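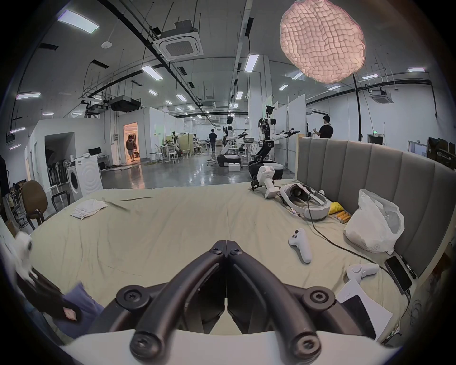 ## 2. Ce que vaut vraiment le questionnaire Plisitz

Le module nous demandait de vérifier si l'application Plisitz améliore le sommeil des étudiants, comme le promet son éditeur, Jiralard. Notre réponse courte : on n'en sait rien, et l'éditeur probablement pas davantage.

Nous avons envoyé le questionnaire à 300 étudiants de la résidence Simiyu. 212 l'ont rempli jusqu'au bout. Noemí Ayala trouve ce taux excellent, je le trouve suspect : ceux qui dorment mal ont plus envie d'en parler que les autres, et le lot à gagner a fait le reste.

### 2.1 Les limites

- La durée de sommeil est **déclarée**. On écrit « sept heures » parce que c'est un chiffre convenable.
- La literie, le bruit et la lumière tiennent en une seule question, notée de un à cinq. Un matelas neuf dans une chambre sur rue obtient donc la même note qu'un mauvais matelas au calme.
- Pas de groupe témoin. Abundio Becerra en avait proposé un en novembre, sans suite faute de temps.

### 2.2 Résultats

Le score moyen monte un peu en 3 semaines – mais la première semaine tombait pendant les partiels. N'importe quelle tisane aurait obtenu la même courbe.

La brochure cite 3467 utilisateurs « satisfaits ». Nous avons demandé la méthode de calcul, on nous a renvoyé la brochure.

### 2.3 À refaire

Un agenda du sommeil rempli chaque matin, hors période d'examens, et une question séparée pour le bruit. Le tableur Grukelell est en annexe B, avec les réponses brutes.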